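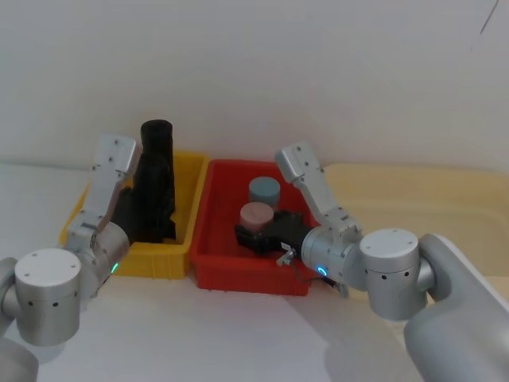

Mercedes Cuervo wrote to me in February that a label printer is a machine for people who like to buy machines, and that a roll of masking tape and a good pen will do the same work for the rest of their life. I have thought about her letter many times while I was testing the Firkanetti 2265. In some chapters of the matter she is right. In others I think she has simply never tried to find the correct charger in a house with five persons.

I bought my printer in the Munasinghe shop in Irnmont, with my own money, and I have used it for one winter. It is a thermal printer, so there is no ink. You put in a roll, you close the lid, you write your words on the telephone and the label comes out. One roll has 300 small labels. The paper is white and a little shiny, and the glue on the back is stronger than I expected.

Setting it up

The leaflet is very short and the letters are too small for me. I had to ask my neighbour Shafiq Pramanik to read me the part with the Bluetooth. The problem was that I tried to connect the printer in the settings of my telephone, as one does with headphones, and this is wrong. You must open the application first and connect from inside it. After we understood this, it was quick, and since then it has found the printer each time except when the battery was almost empty.

The application wants you to make an account. You can press "later" in the corner, the word is grey and easy to miss. I pressed "later" every time and all the functions that I wanted were still there. The nice borders and the small drawings of cats need the account. I can live without the cats.

How the labels look

For plain words, very good. The letters are sharp and black, also in the smallest size. If you choose a thin type with long tails, the tails become broken, so I advise the simple thick type. It also prints accents correctly, which was important to me. My old machine from Utimier turned every accent into a question mark, and I had to finish the words by hand.

Long words are a weakness. The printer makes the letters smaller until the word fits, and "Christmas decorations" became so small that I could read it only with my glasses. You can divide it into two lines, but you must do it yourself every time.

Where the labels hold and where they fall

On smooth plastic boxes they hold perfectly. On glass jars also, if the jar is dry when you put the label. On cardboard they hold too well, and when you remove them the brown paper comes off together.

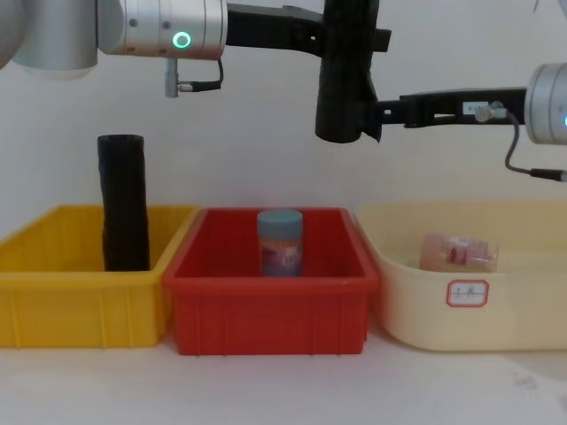
Cloth baskets are hopeless. I tried with two of them in the bathroom and in the morning both labels were lying on the floor. For cloth I now print the label, put it on a piece of card, and tie the card with string. In the freezer the results were mixed. The labels which I put on at room temperature stayed, and the ones which I put on a box already frozen did not hold until evening.

I must also speak of heat. A thermal label becomes dark when it is near something hot. I had one on the tin of tea beside the cooker, and after some weeks it was grey all over and the word had almost gone. My spices I have written by hand again, with Mercedes' pen if you like.

Noise, battery and price

It makes a small sound like a zip. I have printed late in the evening and nobody woke. The battery lasts me for many weeks, but I print only a few labels at a time. The cable in the box is short, so the printer has to lie on the floor under my socket while it charges.

A roll from the maker costs me 20 pounds, and I find it too much. Malsha Chowdhury uses cheaper rolls from another maker in hers and says that they work, only the first label of each roll comes out crooked. I have not tried it.

Do I recommend it?

If you have a few boxes and your handwriting is clear, save your money. If several people share the cupboards and each one puts things back in a different place, the 2265 is worth it to me. My son now returns the scissors to the drawer that says SCISSORS. He says that this is a coincidence.

I would give it four stars out of five. The missing star is for the leaflet and for the price of the rolls.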